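Docs | Set-up | Recording | Review | Export | Support
Manuals > Zedberg two-arm station > Recording > 4. Soft items on a sofa

4. Soft items on a sofa

This section covers recording examples of cloth handling with the operator driving both arms. Finish section 3 (camera check) first. The target for one task is 200 accepted examples.

4.1 Before you record

1. Park the base facing the sofa and lock it.
2. Open Kao on the operator laptop and load the task file "cloth_sofa".
3. Check that the head view and both wrist views are live. A frozen view still shows a picture, so wave a hand past each lens.
4. Put one item on the seat or on the armrest. Drop it from waist height - do not arrange it.
5. Open both grippers and press Home.

4.2 Recording an example

1. Press Start and wait for the tone.
2. Bring one gripper to the cloth and close it on a fold or an edge. 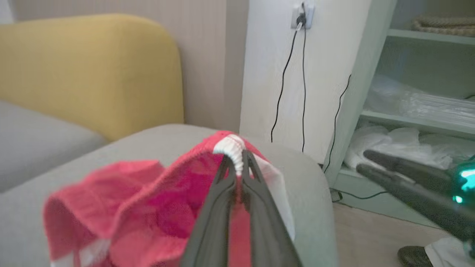
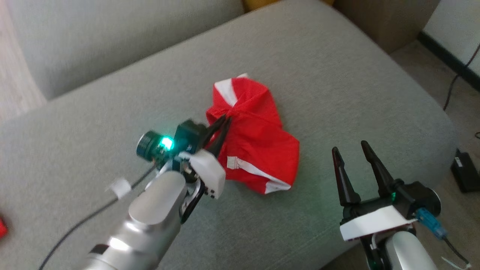

Gripper closed on red cloth at the sofa.

3. Bring the second gripper in only when the first has a firm hold. Move at a steady pace.
4. Finish the task, open both grippers and back the arms off.
5. Press Stop. Mark the example Keep or Drop before the next one starts.

Note: A missed grasp followed by a clean second try is a Keep. If it takes more than 5 tries, mark it Drop.

Note: Change the starting position every time. Change the item after every 19 examples and enter the new item code in Kao. Sets recorded under the wrong code have to be relabeled by hand in Vaston.

CAUTION: Do not pull against a seam or a zipper with both grippers closed. The wrist joints will fault and the example is lost.

CAUTION: Keep hands off the sofa while the arms are live. Use the pause pedal before you reset an item.

4.3 After the session

Upload before you power down. The upload resumes if the network drops, but Kao must stay open. Questions about labels go to Geert Dekker; arm faults go to Pádraig Fahy.

Revised Mar 22, 2018

Contact | © Lerkgate | Back to top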